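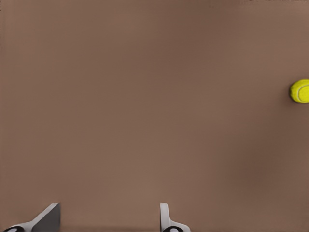

Litcombe Reservoir Monitoring Station
Spring Inspection Checklist, with Comments

Period covered: February
Completed by: Fouzia Kakakhel
Areas covered: access road, dock, workboat (Ella), buoy, field shed, sample storage, records

Marking used: OK = no action. FIX = repair or replace, date to be set by the station lead. STOP = not to be used until cleared. N/A = not checked this time.

1. Access and parking

1.1 Gate and lock working: OK
Lock was stiff. Sprayed with graphite. Do not use oil on it, it picks up grit from the road.

1.2 Road surface passable for truck and trailer: OK
Washout on the lower bend has been filled with gravel. Still soft on the lake side. Keep the trailer wheels to the inside.

1.3 Warning signs in place and readable: FIX
The "Thin Ice" sign at the boat ramp has faded. The "No Swimming, Sampling Equipment" sign is fine.

1.4 Emergency location card posted inside the shed door: OK
Card gives the road name and gate number. Cell signal at the dock is poor. Walk up to the gate to make a call.

2. Dock

2.1 Decking sound, no raised nails or screws: FIX
Two boards near the end are spongy. Marked with orange paint. Step over them until they are replaced.

2.2 Floats level and attached: OK
Left side sits a bit low when two people stand at the end. Same as last year.

2.3 Non-slip strips: FIX
Strips on the ramp section are peeling at the corners. The glue did not hold over the winter. Suggest the screw-down kind this time.

2.4 Ladder secure: OK
Bottom rung is slimy. Scrubbed.

2.5 Throw ring and line: OK
Line was stored tangled. Recoiled. Please put it back on the hook the way you found it.

2.6 Cleats tight: OK

3. Workboat (Ella)

3.1 Hull: OK
Old scrape on the bow has not grown. No water in the bilge after 15 minutes at the dock.

3.2 Life jackets, one for each person plus a spare: OK
One medium has a slow zipper. It closes, but you have to seat it by hand. If it gets worse, pull it from use.

3.3 Kill switch and lanyard: OK
Tested twice at idle. Engine stopped both times.

3.4 Fire extinguisher: OK
Needle in green. Tag is current.

3.5 Fuel line and tank: STOP
Primer bulb is cracked along the seam and smells of gas. Boat is not to go out until the bulb is changed. Key is in the office drawer with a note on it.

3.6 Weight limit plate: OK
The plate gives 700 pounds for people, motor and gear. The full winter sampling load with three people comes too close to that. Two people only when the sediment corer is aboard.

3.7 Winch and davit for the water sampler: FIX
Cable has one broken strand near the hook end. Cut back and re-terminate before lowering anything heavy. The brake holds.

3.8 Navigation lights: N/A
No night sampling planned this season. Check again before any overnight oxygen run.

4. Deep-water buoy

4.1 Visible from shore: OK
Yellow float is dirty but can be seen from the ramp.

4.2 Flashing light: OK
Confirmed from the gate after dusk by Fouzia.

4.3 Anchor line: N/A
Could not be pulled without the boat. Goes on the list for the first trip after 3.5 is cleared.

4.4 Oxygen and temperature string reporting: FIX
The lower sensor has been dropping readings. When it does report, the values look reasonable for the time of year, with the water mixed top to bottom. Likely a connector, could be the cable. Bring the spare from Haldane on the first trip.

4.5 Solar panel: OK
Bird droppings on the panel at last visit. The voltage log looks normal, so it can wait for the first trip.

5. Field shed

5.1 Floor clear, exits clear: OK
Moved the old seine net off the walkway. If somebody still wants it, it is hanging on the back wall. Otherwise it goes out in the summer cleanup.

5.2 Wiring and outlets: FIX
GFCI outlet by the sink trips and resets properly. The outlet behind the freezer is not a GFCI and should be. Electrician needed.

5.3 Heater: OK
Kept three feet clear on all sides. Coats were on top of it when I came in. Coats go on the hooks.

5.4 First aid kit: FIX
Out of large bandages and eye wash. Eye wash bottle expired. New ones ordered.

5.5 Carbon monoxide alarm: OK
Battery changed, test button sounds.

5.6 Signs of mice: yes, FIX
Droppings in the bottom drawer with the filter papers. Threw out the open pack. Paper goods should be in the lidded bins from now on. Wear gloves and wet the droppings down before wiping. Do not sweep them dry.

6. Chemicals

6.1 Acid preservative stored low, in tray, labeled: OK
Tray is clean. No rings under the bottles.

6.2 Lugol's iodine for algae samples: OK
One bottle has lost its date label. I dated it from the order sheet. Use it first.

6.3 Oxygen titration kit: FIX
The sulfuric acid bottle has a split cap. Moved to secondary tray and marked. Needs a new cap or full disposal through Haldane. Do not take it on the boat.

6.4 Safety data sheets: OK
Binder is on the shelf by the door. The sheet for the new buffer solution was missing. Printed and added.

6.5 Goggles and gloves: OK
Plenty of medium and large gloves. Small is down to one box.

6.6 Waste jug: OK
Less than half full. Lid closed. Please write on the log what you pour in. There are blank lines again.

7. Sample storage

7.1 Freezer temperature: OK
Holding at set point. Door seal wiped down.

7.2 Refrigerator temperature: OK
No food in it this time. Thank you.

7.3 Bottles clean and capped: OK
400 sample bottles on the shelf against the order sheet, sealed bags. That covers the season if the storm sampling stays at the same rate as last year.

7.4 Coolers: FIX
Hinge gone on the large blue one. It still seals with a strap. A loose lid on the boat is a trip hazard, so use the other two on the water and keep this one for the truck.

8. People and paperwork

8.1 Cold water training current: FIX
Two of the seasonal crew have not done it. They can work from the dock and in the shed. They cannot go out on Ella before the training is signed off.

8.2 Float plan sheets available: OK
New pad in the shed. Leave one copy at the office and call in when you are back on the dock. If there is no call within an hour of the return time, the office starts phoning.

8.3 Working-alone rule posted: OK
Nobody goes on the water alone. Dock work alone is allowed in daylight with a life jacket on.

8.4 Ice rule posted: OK
Still the old wording. The lake now freezes later and breaks up in patches, and the dates on the sheet no longer help anyone decide. I suggest taking out the dates and going by measured thickness at each hole. The Skastport crew changed theirs last winter and I have asked for a copy.

8.5 Last checklist followed up: partly
Gate, extinguisher tag and dock ladder were done. The non-slip strips were patched with the same glue. The outlet behind the freezer was listed last time also.

Items to clear before the first sampling trip: 3.5, 3.7, 5.4, 6.3, 8.1

Items to clear before the summer oxygen profiles start: 2.1, 2.3, 4.3, 4.4, 5.2

Everything else by the next inspection.

Added after review: primer bulb is in stock at the marina and will be picked up with the cable fittings. Whoever fits it should run the engine at the dock for a full 15 minutes, check the seam by hand and initial next to 3.5 on the paper copy. The mark stays at STOP until the initials are there.

F. Kakakhel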